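How to get your first usable folding recordings out of the Gunent Lekota handheld kit

Posted 18/03/2025

I've had the Lekota kit on my desk (and on my bed, and on the kitchen counter) since January, and enough people have written to ask how I set mine up that I figured I'd better put it all in one place. This is half tutorial and half review, because I can't help myself. If you only want the steps, skip down to "Before you switch anything on" and start there.

Quick background if you're new to this blog. The Lekota is Gunent's handheld gripper kit. You wear the head camera, you hold the grippers, you do a chore the way you'd do it anyway, and the software turns what you did into training episodes for a robot arm. No arm needed at your end, which is what sold me. I bought mine with my own money, and Gunent hasn't seen this page.

My chore of choice is folding T-shirts. It's a terrible first chore, by the way. If you're smarter than I am, start with moving cups from one side of a table to the other. But I wanted shirts, and I got shirts, so shirts are what we're doing today.

What comes in the box

You get two handheld grippers, the head camera on its strap, a hub that clips to your belt, a charging brick, and a fat little bag of cables. There's also a printed quick start card that is wrong in two places. It tells you to pair the right gripper first (pair the left one first, trust me), and it shows a menu called "Sessions" that's been renamed "Projects" in the app.

What you don't get is a memory card. I thought that was pretty cheap for a kit at this price, and I still think so. Get a fast one. I tried an old card from a drawer and lost my whole first afternoon to dropped footage.

Before you switch anything on

Charge everything overnight. The grippers say full after a couple of hours, but the hub is slower, and the app will happily show you a green light for the whole kit when the hub is only half done.

While it's charging, install the app and make an account. Then make a project inside the app and give it a name you'll recognize later. My first was called "test" and my second was called "test2" and I regret both of them. Put the chore and the room in the name, something like "shirts bedroom," and you'll thank yourself.

Now update the firmware. Do the hub, then the left gripper, then the right gripper, then the camera, in that order, and let each one restart fully. I did the camera first on my second update and had to reset the whole lot with a paper clip.

Pairing

Turn on the hub and wait for the slow blink. Open the app, tap Devices, tap Add, and hold the left gripper's trigger down until it buzzes twice. Let go. It'll show up in the list. Same thing for the right one. The camera pairs itself as long as the hub is already on.

If a gripper shows up and then vanishes, turn off Bluetooth on any other device in the room that's been paired with it before. I had my old tablet grabbing the left gripper for an entire evening before I worked it out. I said some things to that tablet.

Calibrating the grippers

Calibration is easy and it's the one part Gunent got really right. Open each gripper all the way, close it all the way, and do that 4 times at a steady speed while the app draws you a nice little curve. You're looking for curves that sit on top of each other. If one of them wanders off, wipe the finger pads with a damp cloth, dry them, and go again.

Then you do the "look around" step. Stand where you'll be working, start the step in the app, and slowly turn your head left, right, up and down over the work surface. Slowly! I mean slower than feels normal. The software is building its idea of the place from this, and if you whip your head around like you heard a noise, it'll fail you and make you start over.

Picking a surface

Most guides will tell you to use a table. I like a bed for shirts, and I've gone back and forth on it with Kamran Kazmi, who runs a much bigger collection setup than mine and swears by a hard tabletop. His point is that soft surfaces sag and shift, and the gripper tips dig in. My point is that I fold my laundry on the bed, most people I know fold their laundry on the bed, and I want episodes that look like real life.

If you do go with a bed, use a fitted sheet and take the duvet and pillows off the part you're working on. Pull the sheet as smooth as you can be bothered to. It won't stay that way, and a few ripples haven't hurt my results.
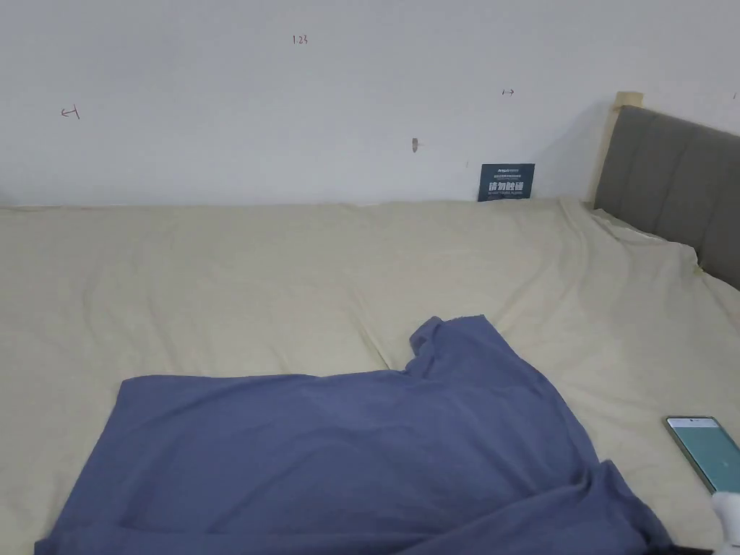 Color matters more than I expected. A shirt needs to stand out from whatever is under it, or the review screen gives you a low contrast warning on half your episodes. My first batch was white shirts on white bedding (I know, I know). Swap either one and the warnings mostly go away. Patterns on the bedding are a pain too, so go plain if you've got it.

The tracking also likes having something to hold on to in the background. A big blank wall gives it very little to work with. Small marks or a printed card with strong lettering can help, and they don't need to be anything fancy. Just keep whatever you pick in the same spot for the entire batch. If you move it partway through, do the look around step again.

Lighting

Even, soft light is the goal. Overhead light plus daylight through a thin curtain works nicely for me. A single lamp off to the side is the worst option, since every fold throws a hard shadow and the edge finder thinks the shadow is a hem.

Lock the exposure in the camera settings once you're happy. It's under Camera, then Advanced, then all the way at the bottom where you'd never look. Auto exposure will drift every time you lean in over a dark shirt, and the clips come out pulsing.

Recording your first episode

Okay, fun part. Put on the camera, and tighten the strap more than you think you need to. Pick up the grippers. Open your project in the app, tap New Episode, and type in a short description of the task. "Fold one T-shirt" is fine. Then:

Start with the shirt spread or dropped on the surface. I do a mix of both, because shirts straight out of a basket are never neat.

Squeeze both triggers at the same time to start. You'll hear a beep.

Hold still for one breath. The software uses that pause to find its starting point.

Fold the shirt. Go at maybe two thirds of your normal speed and keep your hands where the camera can see them.

Set the shirt down, open both grippers wide, pull back, and hold still for another breath.

Squeeze both triggers again to stop. You'll get two beeps if it saved and one long sad one if it didn't.

Your first few will be awful. Mine were! Holding fabric with gripper fingers feels like folding laundry in oven mitts, and it took me 16 tries to get an episode I'd call clean. By the end of the second evening it felt pretty natural, and I'd stopped trying to pinch with fingers I wasn't using.

A tip on technique, which I got from Piyumi Matubbar when she came over and watched me struggle: grab further in from the edge than you would by hand. If you pinch right at the hem, the fabric rolls out of the tips as soon as you lift. Come in a good thumb's width and it stays put. She also folds sleeves first and I fold in half first. Either works, but pick one and stick with it inside a project. Mixed styles confuse the trained policy, and you end up with an arm that starts one fold and finishes another.

Reviewing what you got

Don't wait until the end of the day for this. I review after every 18 episodes, which is about how long I can go before my forearms complain anyway. The review screen plays each clip next to the gripper curves, and you tap Keep, Trim or Toss.

What I toss: anything where my head drifted off the work area, anything where I dropped the shirt and fixed it with a bare hand, and anything where I forgot the pause at the start. What I keep: slightly messy folds, second attempts at a grab, and shirts that slid around a bit. Those recoveries are good stuff. An arm is going to fumble too, and it needs to have seen somebody deal with it.

Trim is handy but slow. On my laptop it takes long enough to reload each clip that I usually just toss and rerecord.

Uploading and training

Gunent will train a basic policy for you through its Plevolis service, or you can export the raw episodes and do your own thing. I've tried both. Plevolis is the easy road: tap Upload, leave the hub plugged in, go make dinner. They charge by project, and the first one is included with the kit, so don't burn it on your practice clips like I did.

My shirts project had 172 episodes in it when I sent it off. I borrowed time on Kamran's arm to try the result, and it folded a medium tee in a way I'd describe as "teenager who's been asked twice." Sleeves in, bottom up, kind of crooked. I was thrilled. It did not cope with a long sleeve shirt at all, which is fair, as I hadn't shown it any.

Export works, with one catch. The files come out in Gunent's own folder layout, so you'll need the free Gilia converter to get them into anything else. It's a separate download and the link is buried in the support pages. Run it on two or three episodes first and check that left and right haven't been swapped. They were for me, and there's a checkbox for it on the second tab.

Things that bug me

The strap gets sweaty and leaves a line across your forehead. The hub's fan is loud enough that you'll hear it in the audio, so turn audio off unless you need it. The app logs you out if your screen goes to sleep in the middle of an upload, and then the upload starts over from zero -- set the screen to stay on before you walk away. And the gripper triggers are stiff. I have big hands and they're stiff for me, so if yours are small, try a set in person first if you possibly can.

Would I buy it again?

Yeah, I would. The grippers are solid, calibration is quick, and the review screen is nicer than anything else I've used at home. I'd want the memory card in the box and a quick start card that matches the app. If you already own an arm and mostly want to teleoperate, it's probably more kit than you need. If you want to collect real chores in real rooms with no arm taking up half the floor, it's a good buy.

Next up I'm doing towels, which everyone says are easier than shirts. If you've got a towel project going already, drop your settings in the comments, especially trigger sensitivity. Mine is on medium and I keep losing the corners.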